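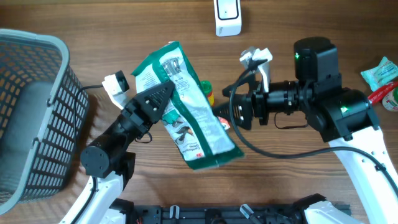
シトラリ・コルテス(Citlali Cortés)
部隊写真と軍事郵便の整理、当サイト書評・用具評担当

卓上拡大鏡「Citora」を使って、集合写真の裏書きを読む

部隊の集合写真を整理する仕事をしていると、写真そのものより裏を見ている時間のほうが長くなります。表には、軍服を着た人たちが椅子に座ったり、その後ろに立ったりして並んでいます。裏には、運がよければ、鉛筆で名前が書いてあります。前列左より、と始まって、名字だけが続き、途中で字が薄くなり、最後の人のところは紙がはがれて読めません。私はこの薄くなったところを読むために、何年も手持ちの虫めがねを使ってきましたが、片手がふさがるので、書き写すたびに場所を見失いました。

今回取り上げるのは、Distumlow社の卓上拡大鏡Citoraです。重い台に曲がる腕がつき、その先にレンズと照明がある、形としてはよくあるものです。レンズは3倍と5倍が付属していて、差し替えて使います。保証は2年です。私は自分のお金で買いました。メーカーから連絡を受けたことはありませんし、この文章を先に見せてもいません。

試した材料は、ある歩兵連隊にいた将校の遺族の方からお預かりしている写真、47枚です。紙の台紙に貼られた大きいものから、手帳にはさんであった小さいものまで、状態はばらばらです。裏に何も書いていない写真もかなりあります。書いてある場合も、本人が書いたのか、後から家族が書いたのかがはっきりしないことが多く、筆跡を比べる必要があります。

組み立てと置き場所

箱から出して、腕を台にねじで留めるだけです。道具はいりません。説明書は短い冊子で、日本語の部分もあります。ただし日本語はあまり自然ではなく、「鏡を眠らせてください」という一文の意味がしばらくわかりませんでした。英語の部分を見たら、使わないときは覆いをかけるように、という指示でした。私も日本語を後から学んだ人間ですから、訳した方の苦労は想像できます。

台は思ったより大きいです。机の奥行きが浅いと、台が写真の場所を取ってしまいます。私の机では、台を左の奥に置き、腕を右手前へ伸ばす形に落ち着きました。右ききの方にはこの置き方をおすすめします。字を書く手と腕がぶつかりません。机の縁にはさむ留め具は別売りで、私は買っていないので評価できません。

腕は三日ほど使うと、少しだけ柔らかくなりました。緩んだというほどではなく、決めた位置で止まります。けれども、ノートをめくる振動でレンズがわずかに揺れるので、揺れが止まるまで待つくせがつきました。

レンズの見え方

弱いほうのレンズは、大変よくできています。視野が広く、はがき大の写真なら一列の顔がほとんど入ります。集合写真では、これがとても大事です。襟の徽章だけを大きく見ても、隣の人の徽章と比べられなければ、階級の判断がしにくいからです。帽子の前についている章、袖の線、肩のあたりの暗い部分を、目を動かすだけで順番に比べていけます。

強いほうのレンズは、正直に申しますと、期待したほどではありませんでした。中央は鋭く見えますが、周辺で字がゆがみます。縦書きの裏書きを読むとき、上から下へ行くにつれて字が斜めになっていくので、紙を少しずつ動かさなければなりません。横書きの場合も同じです。銀色に変わってしまった古い印画紙の表を見るときも、倍率が上がるとかえって粒が目立って、顔がわからなくなることがあります。これはレンズの責任ではなく、写真のほうの限界です。

結局、強いほうは筆跡の比較にだけ使うようになりました。例えば「藤」という字の草かんむりの書き方や、「隊」のこざとへんの止め方を見るときです。ある写真の裏で、「近藤」なのか「遠藤」なのか、ずっと決められずにいた名前がありました。このレンズで見て、しんにょうの最後の払いが紙のへこみとして残っていることに気がつき、今は「遠藤」のほうに傾いています。それでも、目録には両方の読みを書き、疑問符をつけてあります。

照明

私がCitoraをいちばん評価するのは照明です。レンズの周りが丸く光る型が多い中で、この製品は光る部分が小さな棒になっていて、レンズとは別に向きを変えられます。薄い鉛筆の跡を読むには、光を横から低く当てるのが基本です。上から均一に照らすと、鉛筆の跡は紙の色の中に沈みます。横から当てると、書いたときの筆圧でできた溝に影ができます。丸い照明の製品ではこれができず、別に電気スタンドを用意しなければなりませんでした。

明るさは段階式ではなく、つまみを回して変えます。一番暗くしてもまだ少し明るいと感じました。古い写真に強い光を長く当てたくないので、もう一段下がほしいところです。私は読むときだけ点けて、書き写すときは消しています。スイッチが電線の途中にあるため、そのたびに手を机の下に伸ばすことになり、これは不便です。次の型では台の上に移してほしいと思います。

光の色は白に近く、やや冷たいです。インクの色を見分けるには都合がよいのですが、夜に長く作業すると目が疲れます。青いインクと紫のインクの違いは、はっきりわかりました。裏書きの中には、最初の人が青で名前を並べ、後の人が紫で「戦死」と書き足したものがあります。色が違えば、書いた時期も違う可能性があります。昼の光の下では同じ黒っぽい色に見えていたので、この発見はありがたいものでした。

Halimの製品との比較

以前、資料室の備品としてHalimの拡大鏡を借りて使っていた時期があります。同じ条件で並べて比べたのではなく、記憶とノートによる比較ですので、そのつもりで読んでください。

Halimのほうが台が小さく、軽く、持ち運びには向いています。遺族の方のお宅に伺って、その場で裏書きを読ませていただくような仕事なら、私は今でもHalimを選びます。Citoraを鞄に入れて電車に乗ることは考えたくありません。レンズの周辺のゆがみは、Halimのほうが小さかったと思います。その代わり、Halimは丸い照明で、先ほど述べた理由により、薄い鉛筆には弱いです。台紙に押された写真館の名前、つまり色のない型押しの字も、Halimではほとんど見えず、Citoraでは読めました。写真館の所在地がわかると、部隊がそのころどこにいたかを考える手がかりになります。

小物について

付属品として、写真を押さえるための透明な板と、布の袋がついてきます。透明な板は使わないほうがよいと思います。反り返った台紙を無理に平らにすると、割れることがあります。私は板を箱に戻し、代わりに、布で包んだ小さなおもりを写真の外側、台紙の余白に置いています。袋はレンズをしまうのに十分な厚さがあります。

手袋をしたままレンズを差し替えるのは難しいです。枠の溝が浅く、指先の感覚がないとうまく入りません。差し替えるたびに手袋を外すので、私は一日の作業を、弱いレンズの時間と強いレンズの時間に分けることにしました。午前中に全部の裏を弱いレンズで読み、読めなかった字に付箋の番号をつけて(付箋は写真に貼らず、ノートのほうに貼ります)、午後に強いレンズで番号のところだけを見ます。この順番にしてから、作業が落ち着きました。

写真整理ソフトSidardをお使いの方から、拡大鏡で見たものをそのまま撮影して取り込めるかという質問をいただきました。Citoraには撮影の機能はありません。レンズの上から小さなカメラで撮ることはできますが、照明の棒が反射して白い線が入ります。棒を低くして、カメラを少し斜めにすれば線は消えます。しかし斜めに撮った字は、後で読み直すときに信用できません。私は撮影は撮影、読み取りは読み取りと分けて、Sidardには文字だけを入力しています。入力するときは、裏書きの文字をそのまま写した欄と、私の解釈を書く欄を必ず別にします。古い字体も、誤字と思われる字も、写す欄では直しません。

だれに向いているか

机を一つ決めて、そこに置いたままにできる人に向いています。部隊写真、軍隊手帳、戦地からの葉書など、鉛筆と薄いインクを読む仕事が多いなら、照明だけのために買ってもよいと思います。徽章や勲章の細部を見ることが主な目的の方には、強いほうのレンズが物足りないかもしれません。勲章の裏の刻印も試しましたが、金属は光をよく反射するので、棒の向きを決めるまでにかなり時間がかかりました。

目が弱くなってから初めて卓上型を買う方は、できれば店で腕の硬さを確かめてください。両手を使えば楽に動きますが、片手で動かすには少し力がいります。手の小さい私は、腕の根元を左手で押さえ、右手でレンズの枠を動かしています。

よい点
照明の向きがレンズと別に変えられること。弱いほうのレンズの視野が広いこと。腕が決めた位置で止まること。

気になる点
強いほうのレンズの周辺がゆがむこと。スイッチの場所。台が大きいこと。手袋をしたままレンズを替えにくいこと。付属の透明な板。

追記(5月27日)
腕の根元のねじが少し緩んだので、付属の小さな六角レンチで締めました。説明書のねじの図は左右が逆になっています。図のとおりに回すと緩みますので、締めるときは時計回りに回してください。Distumlow社の窓口にも同じことを書いて送りました。返事はまだ来ていません。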